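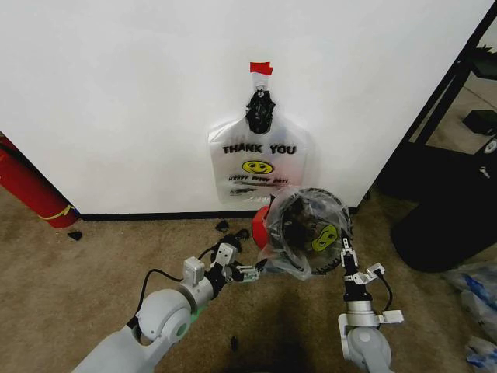

Wahlkurs Robotik - Galerie zum Winterprojekt

Stand: 4. Januar 2020

Andere Schulen bauen Roboter, die Fußball spielen. Wir haben uns für Müll entschieden. Genauer gesagt für Plastiktüten, weil Rasa Sproģis im Oktober in der ersten Kursstunde behauptet hat, das sei eine schöne Aufgabe zum Einstieg. Sie leitet den Kurs, wir haben ihr geglaubt.

Die Aufgabe: Tüte greifen, öffnen, dunkles Zeug hinein, wieder hochheben. Ein Kleinkind kann das. Unser Kurs kann es inzwischen auch, sofern man beim Zuschauen etwas Geduld mitbringt und nichts Zerbrechliches einpackt.

Zwei Greifer, eine Tüte
Beide Arme müssen gleichzeitig anfassen, sonst hängt die Tüte schlaff an einer Seite herunter. Team Jellano ist für die Absprache zwischen links und rechts zuständig und hat dafür fast 3.000 Zeilen Code geschrieben. Team Drerar hält das für übertrieben und hat seinerseits noch keine einzige vorgelegt.

Durchsichtig ist schwierig
Dünne Folie glänzt, knittert und sieht nach jedem Griff anders aus. Die Bilderkennung aus dem letzten Kursjahr war auf Holzklötze trainiert und meldete in der ersten Woche bei jeder Tüte zuverlässig: Klotz.

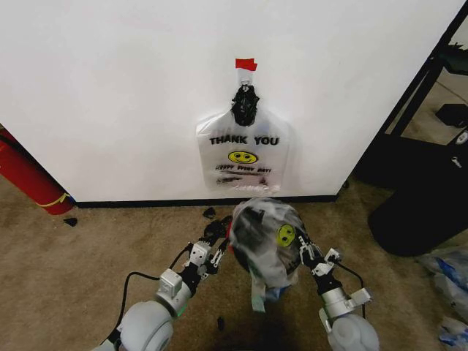
Die Henkel
Über Henkel könnten wir ein eigenes Referat halten. Sie verdrehen sich, sie wickeln sich um die Fingerspitzen, und beim Loslassen kommen sie gern mit. In unserem Protokoll stehen 154 Versuche, und in der Spalte »Ursache« steht erstaunlich oft nur »Henkel«. Die Spalte »Lösung« ist übersichtlicher.

HAPPY EVERY DAY!
Steht so auf der Tüte an der Wand, samt gelbem Smiley. Als Kursmotto wurde der Satz vorgeschlagen und mit knapper Mehrheit abgelehnt. Gesagt wird er trotzdem, meistens nach einem Fehlversuch und in einem Ton, den der Hersteller vermutlich nicht gemeint hat.

Wie es weitergeht
Nach den Ferien üben wir für den Vollcombe-Schülerwettbewerb. Dort zählt auch die Zeit, was wir bisher taktvoll ignoriert haben. Wer mitmachen möchte, meldet sich bei Frau Sproģis - Vorkenntnisse sind nicht nötig, leere Tüten nehmen wir gern.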